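Marmorpapier selber machen: Farbe sinkt ab

Forum Willau > Papier und Buchbinden > Techniken

Ung
19. Okt. 2019
Guten Abend zusammen, ich marmoriere seit September Vorsatzpapiere und habe immer das gleiche Problem: die Farbe sinkt ab, statt auf dem Grund zu schwimmen. Ich nehme Carrageen, 15 Gramm auf einen Liter Wasser, und lasse es vier Stunden stehen. Mein Deutsch ist nicht perfekt, ich hoffe, man versteht die Frage.

Nusix
Vier Stunden sind zu kurz. Über Nacht stehen lassen, dann durch einen Strumpf giessen.

Trarno
Das sehe ich anders. Bei mir war der Grund auch nach vier Stunden gut. Ich glaube eher, es fehlt die Ochsengalle. Welches Muster möchtest du denn machen?

Ung
Danke für beide Antworten. Galle habe ich, aber nur sehr wenig genommen. Vom Muster her gefällt mir Grün mit hellem Gelb und Weiss, ohne Kamm gezogen. 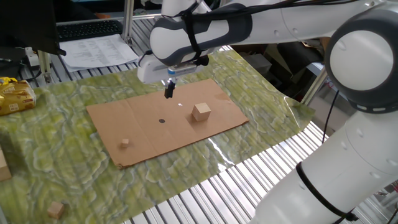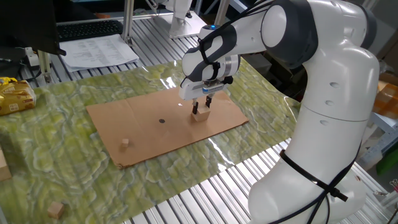
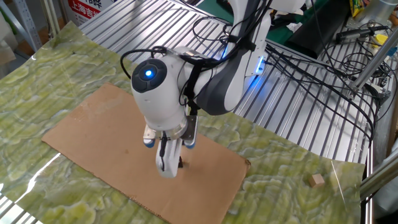
Graupappe habe ich keine, nur braunen Karton, auf allen drei Bildern zu sehen.

Nusix
Für einen Einband würde ich den braunen Karton nicht nehmen, der verzieht sich beim Kleistern.

Trarno
Für ein Notizheft mit 96 Seiten reicht er doch völlig. Man muss nur beide Seiten bekleben.

Nusix
Kann man machen, aber dann bitte die Laufrichtung beachten. Ich habe genug krumme Deckel gesehen.

Ung
Also zuerst mehr Galle, tropfenweise, und den Grund über Nacht. Muss ich das Papier trotzdem mit Alaun vorbehandeln?

Trarno
Ja, unbedingt. Sonst wäscht sich die Farbe beim Spülen wieder ab.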